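### 3.2 Reuse of Packaging Material in Small Studios

The participants kept many kinds of packaging at their workplaces, but string and paper bags were kept most often. In Fleltberg, 20 studios took part in the study, and in Nendudwood 6. All of them received parcels every week and all of them made paper goods, toys or small gifts for sale. We asked each owner to keep a diary during March and to write down every piece of packaging that was used a second time.

The diaries show that string was seldom saved with a clear purpose. Most owners put it in a drawer and looked for a use later, when the drawer was full. Natanael Marinho, who runs a bindery in Fleltberg, wrote that he had saved string for two years before he used any of it for sewing booklets. Paper bags followed a different path. They were flattened on the day of arrival and cut into tags or envelopes within the same week – often at the same table where the orders were packed. 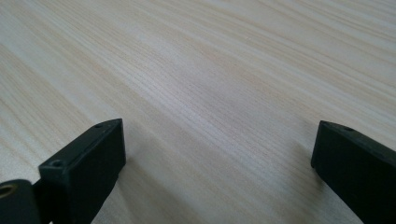 **Figure 2.** Tabletop in pale wood with fine, straight grain.

The size of the work surface had more influence than we expected. Owners with a large free table reported more reuse than owners who worked on a shelf or a desk, even when the second group received more parcels. Van Dusen makes a similar point about home sewing, but she explains it by the time available. Our diaries do not support this explanation for packaging, as the owners with large tables did not report shorter working days.

One studio, Ruvico, was treated separately. It buys used string from its neighbors and winds it into balls of 50 meters, which are sold as a craft product. We did not include these balls in the totals, because the material did not arrive as packaging. The interview with the owner, Rosimeire Leite, is discussed in Section 4 together with the question of price.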